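# Chapter 4: When the Work Changes Hands

Automation seldom arrives at a workplace all at once. At Arkholm, a furniture repair firm with 25 staff, it began with the checking and recording of finished tables, a task that Hannelore Gerlach had carried out by eye and by touch for most of her working life. Her knowledge was never written down, and new employees learned it by standing beside her.
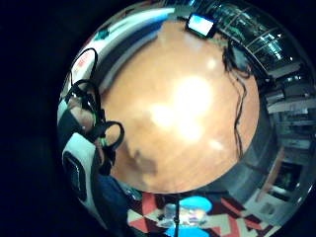

**Figure 4.1** A round wooden table, with a small monitor near its far rim. The hand at the left has a sensor unit attached at the wrist area.

The firm's management saw the change as a technical matter. The staff saw it as a question of skill, pay and trust. Jörg Hagedorn, who spoke for the workshop, asked who would own the records of a person's movements and whether they could be used to judge that person's speed. An agreement was reached in January, after 2 months of talks.

This chapter considers how tasks are divided between people and machines, and who takes part in that decision. Section 4.1 deals with the recording of manual skill. Section 4.2 turns to training and to changes in job grading.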